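2018-04-26

# Shared workspaces and household objects: the rules I want you to argue with

Hi all! A few of you asked for these notes before the lab, so I've typed up what I said on Altetti's cell and added the bits I skipped when we ran out of time. Bring them with you, scribbled on if possible.

Let me start with the thing I keep repeating. A risk assessment belongs to a task, a tool and a room, all together. You can buy an arm with every certificate going, bolt a sharp gripper on it, and you have a new machine that needs a new assessment. Indira Rai marked the October reports with me and wrote "which gripper?" in the margin of 11 of them. Please don't make it 12.

So, when you write up a cell, I want to see these at the top:

- the arm(s), the tool on each one, and the objects they handle
- who can reach in, from which side, and when
- where the stop buttons are, and who has tested them today
- what each gripper does when power goes (holds, opens, or you don't know yet – write that down too)

## Two arms, one table

The sandwich task is my favorite for teaching this, and I think it's a harder case than the welding cell in chapter 4. Everything on the table looks so friendly! 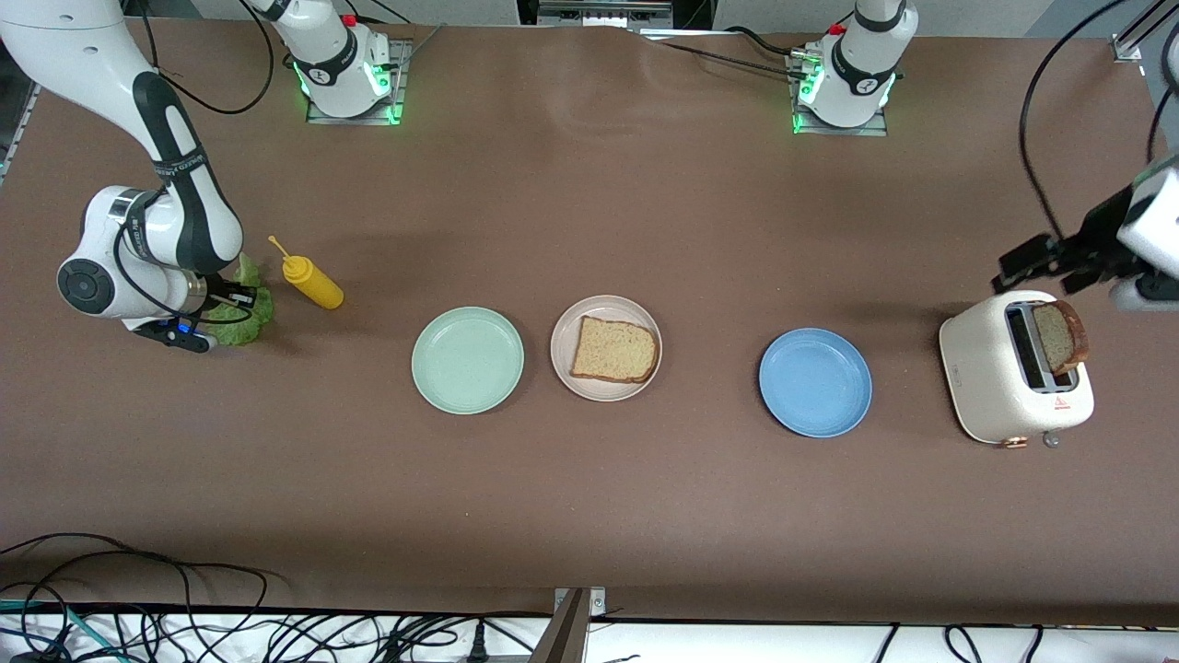
Lecture Notes in Practical Automation, vol. 4, p. 13

Think about the toaster first. The left gripper is right over the toast, and the toaster carries its own warning triangle on the front. My rule is that a warning on an appliance comes into your assessment with the appliance. You don't get to leave it out because the "user" is now an arm. Ask what the fingers are made of, what temperature they're rated for, and whether they could ever go down into a slot. If they could, I want a depth limit set in the controller, and I want the number in your report.

Then the lettuce, which is at the other gripper. Nothing there will burn you, so people write one line and move on. But a gripper that handles food needs a surface you can clean, and a cleaning log, even if no one plans to eat the sandwich (students always eat the sandwich). The Prudier handbook we use in lab treats food contact as a separate section, and so should you.

Cables next. I'm fussy about these. Anything loose near a moving wrist can snag, and bundles running along a table edge get leaned on. Tie them back, leave enough slack for the full reach of the joint, then jog each arm slowly through its range and watch the cables instead of the gripper.

Last one, the overlap. Two arms over one table need an agreed answer to who goes first. Sundaram's team uses a simple lockout zone over the middle; the Mastent controller in room 433 lets you do it by time slot. I like the zone better, mostly for the dull reason that I can explain it to a visitor in one breath.

## For the lab

Pick one arm and one object and write half a page. Give me the hazard, the limit you'd set, and how you'd check that the limit holds. If you work in pairs, take different arms and compare notes on the overlap – that's usually where the good arguments start. Drafts go in the tray by my door.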